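Plostbridge Barbell Club

Plostbridge Barbell Club is an amateur weightlifting club in the market town of Plostbridge. I've lifted there, badly, for a good few years and I was asked to write this entry for the county sports wiki, so please forgive the "I" all over it (the editors said they didn't mind!).

History

The club began in the back half of a tyre depot, with one bar, a set of iron plates and a platform made from old doors. Beatrice Mfaume, who had lifted as a junior before moving to the town, put a card in the newsagent's window and got three replies. Those three are still members, and two of them still argue over whose chalk it was. When the depot was sold the club moved to the old grain store on Daltatden Road, where it's been ever since. The floor there slopes very slightly towards the door, and you learn to put your plates down flat.

Training

Sessions run on Wednesday evenings and most mornings for anyone with a key. Wednesday is the big one. We work on the snatch first while everybody's fresh, then the clean and jerk, then squats until people start finding reasons to go home. Beatrice coaches from a plastic chair and says very little, which I found terrifying at first and now rather like. Beginners spend their first weeks with a broomstick, and yes, it's dull, but I wouldn't skip it.

Competitions

The club's own meeting is the Tralletti Cup, held every June and named after the café that paid for the first trophy. It's a proper little contest with three attempts at each lift, weigh-in before breakfast and a cake table that starts strong and is bare by lunch. Entries are capped at 39 because the warm-up room can't take any more. Lifters come over from Daltatden Weightlifting, our nearest rivals, and they've won the team prize more often than I'd like to put in writing.

Records

The best total on the club board is 346 kilos, set by Dela Peña at the Tralletti Cup. I was loading plates that day and remember the last jerk very well: he held it overhead for so long that the referee gave the down signal and then had to shout it. The board also lists the best snatch by a first-year member, currently 60 kilos, and that one changes hands quite a lot.

Membership

Anyone can join after a trial session, and under-sixteens need a parent in the building. Bring flat shoes, a towel and something to drink, as the tap in the grain store is outside and freezes solid in winter. Belts and straps can be borrowed from the box by the door. Shoes can't, after what happened with mine.

See also

Daltatden Weightlifting
Tralletti Cup
Sport in Plostbridge 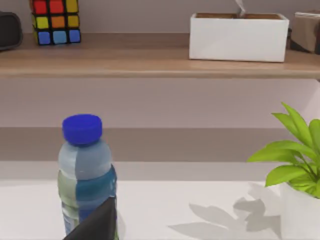
A plastic water bottle with a blue screw cap.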